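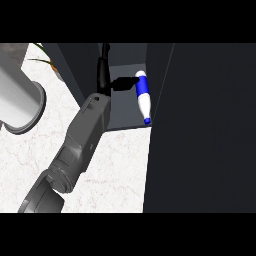 Gergely Vida replied:
Before anybody reinstalls anything, can you tell me whether the labels come out wrong on screen or only on paper? Those are two different bugs and I only feel like fixing one of them.

Berenice Villalobos replied:
Only on paper. On screen every label is perfect. I have never seen such beautiful labels. Then I press Print and the Anik gives me the name of the jam shifted up so that "Apricot" loses its top third, and the net weight lands on the next label down, where it belongs to a different jam.

Status changed: New to Waiting on customer

Gergely Vida replied:
Thanks. Please send me: the label stock you have loaded, the size set in Harska under Page, and the size set in the printer's own menu. They should be the same three times over. They never are.

Berenice Villalobos replied:
Stock: the small ones, part number on the box is 213.
Harska: Small Jar.
Printer's own menu: it says "Auto." I don't know what it bases that on. Vibes, possibly.

For the record, this worked fine until the update. I hadn't touched it. I know everyone says that.

Gergely Vida replied:
Everyone does say that. Take the printer off Auto and run a calibration: hold Feed until the light blinks twice, let go, and let it spit out blanks until it gets bored. Then print one label from Harska. One, please, not the batch.

Berenice Villalobos replied:
Done. It fed nine blanks, thought about it, and fed one more. The single label printed correctly. I was so pleased that I ran the batch.

The first 19 labels are correct. After that they start creeping upward, a hair at a time, and by the end of the roll the weight is back on the neighbor's jar. I now have more than 182 labels that say things like "OZ" and then a blank space and then "cot."

Gergely Vida replied:
So the drift builds up over the run. That rules out a plain offset, which is a shame, as I had a plain offset fix ready to paste. Passing this to Marlene, who wrote the driver part.

Assigned to: Marlene Sandhu
Priority changed: Normal to Normal (I tried High, it wants a reason code)

Marlene Sandhu replied:
Hi Berenice. A steady creep means the length Harska sends is slightly shorter than the distance from the top of one label to the top of the next. The printer is supposed to look for the gap and correct itself every time. After the update some machines stopped looking for the gap and started trusting us, and they really shouldn't.

Could you open Harska, go to Printers, pick the Anik, then Advanced, and tell me what Media Type says? I suspect "Continuous."

Berenice Villalobos replied:
It says Continuous. It is also grayed out, so I can admire it but not change it.

Marlene Sandhu replied:
Grayed out means a saved template is holding on to it. Templates made before November store the media type inside the template, and the new version reads that value where the old one ignored it. Which of your templates were made back then?

Berenice Villalobos replied:
All of them. My cousin Teodoro made them, and then he moved away, and I have been copying his Apricot and renaming it ever since. Plum is Apricot. Fig is Apricot. The chili one is Apricot with a pepper on it.

Marlene Sandhu replied:
Then they're all Continuous, all the way down. There are two ways out.

Option 1: make a new blank template, set Media Type to Gap, and copy the text and the pepper across by hand.
Option 2: export Apricot, open the export in a text editor, find the line starting with media= and change the word after it to gap. Lowercase. Save, import, say yes when it asks to overwrite.

Back up first either way. Export all, put the file somewhere that isn't the Downloads folder.

Berenice Villalobos replied:
Option 2. I changed the line, imported it, and it said "Template is not valid." No further remarks.

Sebastião Rezende replied:
Hi, jumping in from the other queue. I've seen this on a ticket from Olvera. Check whether your text editor saved the file as rich text. If the first line is a lot of curly brackets you didn't write, that's the trouble. Also check the file name didn't quietly grow a second extension.

Berenice Villalobos replied:
There are so many curly brackets. There's a font in there. The printer's feelings about margins are in there.

I redid it in the plain one and it imported the first time. Media Type now says Gap and it isn't gray.

Status changed: In progress to Testing

Marlene Sandhu replied:
Good. Calibrate again, since the printer will have forgotten, then print a long run on stock you don't mind losing. 

Berenice Villalobos replied:

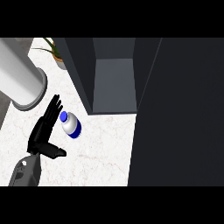 Attachment 1: small bottle with blue cap, on its side on white marble

Marlene Sandhu replied:
 How did the long run go?

Berenice Villalobos replied:
Whole roll, start to finish, no creep. The last Apricot looks like the first Apricot. I did Plum as well, after doing the same surgery on it. Fig is next. I am leaving the pepper until I've eaten something.

Two small things while I have you:
1. The preview still shows a gray bar down the left side that doesn't print. Do I care?
2. The Ukham scale used to send the weight straight to the label and now I have to type it. Is that this, or is that its own disaster?

Marlene Sandhu replied:
1. You don't care. It's the liner. The preview shows it for gap stock and hides it for continuous, so it's a good sign — it means the template is reading correctly.
2. Its own disaster. Please open a separate ticket so it gets its own number, and put "scale" in the subject or it will come straight back to Gergely.

Gergely Vida replied:
I can see this, you know.

Resolution, Fri 3 February: old templates carried a stored media type of Continuous, picked up by the updated driver. Fixed by editing the exported template in plain text and calibrating again. Help page to be updated to mention the plain text part.

Status changed: Testing to Resolved

Berenice Villalobos replied:
Fig is done too. Reopening by accident, sorry, I only wanted to say thank you.

Status changed: Resolved to Reopened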